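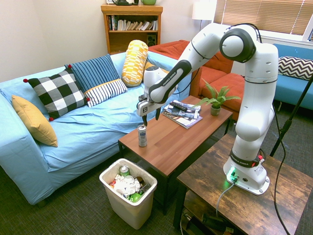

Filed under: Home & Habits

Last updated in January

I gave up soda for most of last year, and a few people have asked how it went, so I'm writing it down before I forget the details.

For years I drank three or four cans a day. One with lunch, one in the middle of the afternoon, one or two in front of the TV. I never thought of it as a problem. My father drank coffee the same way and lived to be old. Then the store in Pellcombe put its price up again and I sat down with a few months of receipts. I had spent $243 on cans since the spring, and that didn't include the ones I bought at work.

I tried cutting back first. I told myself one a day, and that lasted less than a week. One a day just meant I thought about it all morning and then drank it too fast. So I finished the case in the garage and didn't buy another.

The first few days were bad. I had a headache that started behind my eyes at two in the afternoon and stayed until bed. I was short with people. Ruairí Dolan, who I share an office with, asked if I was coming down with something, and I said yes, which was easier than explaining. By the second week the headache had gone, but I was still walking to the fridge after dinner and standing there with the door open.

What helped most was having something else cold in the house. I tried plain sparkling water and found it dull. I tried iced tea and made it too strong, and then I was up until one in the morning. In the end I settled on water with a lot of ice and a squeeze of lime, in the biggest glass we own. It isn't exciting. I drink it anyway.

The evenings were harder than the workday. I have sat on the same couch with a can within reach for a long time, and my hand kept going out for it. I started taking a walk after dinner, down Rafferty as far as the old feed store and back. It takes 15 minutes if I don't stop to talk to anyone. On wet nights I did the dishes slowly.

I lasted 119 days before I had one. It was at my cousin's wedding, it was hot, and they had a tub of ice by the door. I had built it up in my mind and it was just very sweet. I drank half and left the rest on a windowsill. I had another one in the fall at a ball game and finished that one.

I can't report any big changes. My pants fit a little better. I sleep about the same as before – maybe a bit deeper in the early part of the night. My dentist was pleased, but she is pleased with most things. The money went into the jar for the new water heater and disappeared there.

We still keep some in the house for guests. My sister drinks it when she visits and I don't mind having it around. A year ago I would have finished hers.

I've been asked if I plan to quit coffee next. No. I have two cups before eight and I like both of them. I might look at the salt, though. My doctor mentioned it in the fall and I said I'd think about it, and I have thought about it a little.

If you're trying the same thing, get through the first week however you can and go to bed early. And buy more ice trays than you think you need – I had one, and it was empty every time I opened the freezer.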